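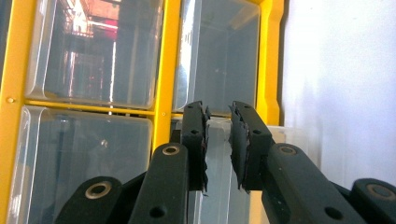
I've been putting off sorting my small bits for years and I'm finally doing it, so here I am asking the people who know! It's all the usual shed stuff: wall plugs, picture hooks, fuses, tap washers, those tiny screws that hold battery covers on. Up to now it has lived in margarine tubs and I can't tell you how many times I've bought fuses I already had. What I'm going for is clear plastic bins in a bright yellow frame, because I want to see what's in a thing before I pull it out, and because yellow is the one colour I never lose in my shed (it's dark in there even in the summer). So my question is how do you all divide yours up? By size? By job? By how often you reach for it? I've changed my mind three times since breakfast and I'm enjoying it far too much.

— **kanyarat_y**

---

**iturra_sheds** wrote:

Oh, lovely, a sorting thread! By job, every time. I've got one for hanging things (hooks, plugs, the screws that suit them), one for plumbing, one for electrics and so on. When the tap drips I take out the plumbing drawer and carry it to the sink, and everything I want is in it. If you go by size you end up walking back and forth with one washer in your hand.

Give each drawer a label even if it's see-through. Screws all look the same from arm's length.

Damián

---

**GracielaS** wrote:

Going to disagree with Damián, sorry! I did it by job for a whole winter and ended up with the same 3 sizes of screw in five different drawers, and I was always out of the one I needed in the drawer I was looking in. Now all the screws live together by length and I know at a glance when I'm low. Hooks and fuses get their own place, obviously.

I do agree on labels. Masking tape and a marker, nothing fancy, you'll be changing them in a month.

---

**kanyarat_y** wrote:

Both of these make so much sense that I'm worse off than before, haha. Damián, do you really carry the drawer about? I'd drop it. I know I would.

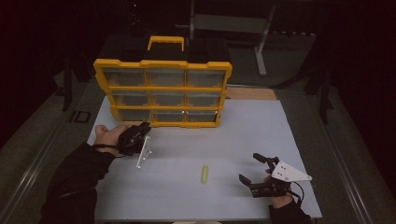
I think what would suit me is a mix. Screws by length like Graciela, then one drawer that's just "kitchen and bathroom", as those are the rooms where things go wrong at nine at night. And I want a drawer for oddments, with a rule that when it's full I have to deal with it.

Does anyone line theirs? My mum used to put a bit of felt in the bottom of her button drawers and it was so nice and quiet.

— **kanyarat_y**

---

**iturra_sheds** wrote:

I do carry it, yes, and I've dropped it once. Roughly 90 panel pins on the kitchen floor, and I was finding them in my slippers until November. Still think I'm right!

No to felt in a shed. It holds the damp and your screws will go orange. Kitchen roll if you must, and change it now and then.

---

**milagros_n** wrote:

Can I put in a word for going by how often you use things? It's what I do and I never see it mentioned. Middle row for the things I want every week, because that's where my hand goes. Top row for now and then. Bottom row for the heavy stuff, nails mostly, so the whole thing doesn't want to tip when I lift it by the handle.

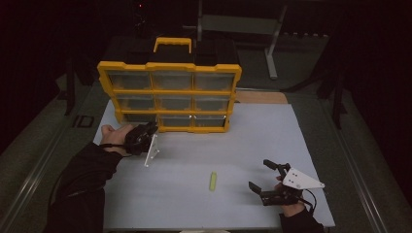 The other thing I'd say is don't fill it all on the first day. Leave a couple of drawers with nothing in them and live with it for a bit. I filled mine to the top in one afternoon, so pleased with myself, and then found a bag of 100 cup hooks behind the paint and had nowhere to put them.

Milagros

---

**GracielaS** wrote:

Heavy at the bottom, yes, definitely. I'd forgotten I even do that.

Not sure about the weekly row though. What I use every week changes all the time. When I was doing the fence it was all long screws, and now I've barely touched them.

---

**milagros_n** wrote:

Then you swap the drawers over! Takes a minute. That's the best bit of having them all the same size.

---

**GracielaS** wrote:

Mine aren't all the same size, that'll be why we don't agree :)

---

**kanyarat_y** wrote:

Right, I've made a start! Nails along the bottom, screws by length across the middle, and hooks, fuses and "kitchen and bathroom" on top. The oddments have gone back in a margarine tub for now, sorry everybody. Kitchen roll is going in tonight, and I'll do the labels once I've found the marker.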